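Kubíček to open in cinemas this August

Clustberg, 2025-08-20

I'm very happy (and a bit giddy, if I'm truthful) to tell you that my second feature, Kubíček, has found its way to the big screen. Uvodus is releasing it next week, starting with 7 cinemas and adding more if people turn up. Please turn up!

Kubíček is a comedy about a family-run piano shop in a town that has stopped buying pianos. The grandfather won't sell the building, the granddaughter has already sold half the stock behind his back, and a wedding party wants to hire the lot by Saturday. It's got a fair bit of shouting in it, one very long lunch, and a love story I kept trying to cut and kept putting back in.

We shot the whole thing in Clustberg with a small crew and an even smaller van. I'd written the script over two winters, and it was the people at Kavard who read it, rang me the same evening and asked when we could start. They've produced it with a lot of patience and I owe them several dinners.
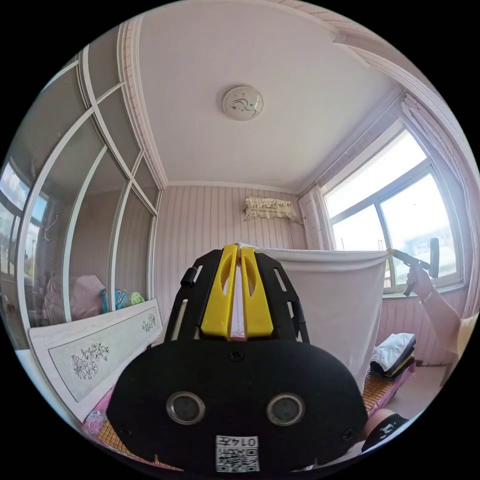 The first public screening was in the old town hall, where 413 people squeezed in and laughed at things I hadn't realised were jokes. I've since gone back and left every one of those moments a little more room. The version you'll see in cinemas is 2 minutes longer as a result, and I think it breathes better.

There'll be a question and answer session after the opening night show, and I'll be there with most of the cast. Tickets are on sale from Uvodus and from the cinemas themselves. Press who'd like a preview link, stills or a chat with me should write to the Kavard press desk, and I'll ring back myself.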